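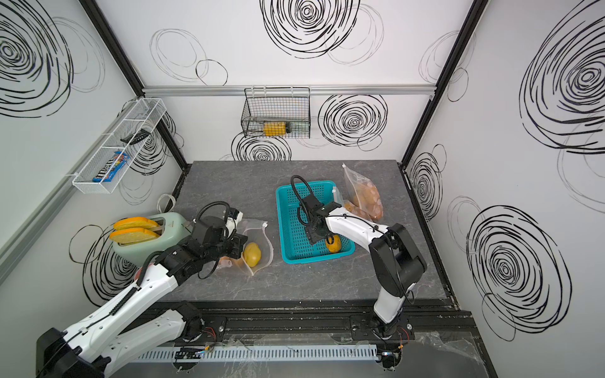

Figure 2. Workspace with two robot arms and a toaster.

6. Listening Sessions

Listeners heard the Dunon recordings in two versions, the studio mix and the live take. Of the 626 ratings collected, nine were left out because the form was incomplete. Older listeners favored the live take, mainly for the singing. Shimada and Pomare reported a similar preference among concert audiences. Ratings of the drum parts did not differ between versions, and they are not discussed further in this section.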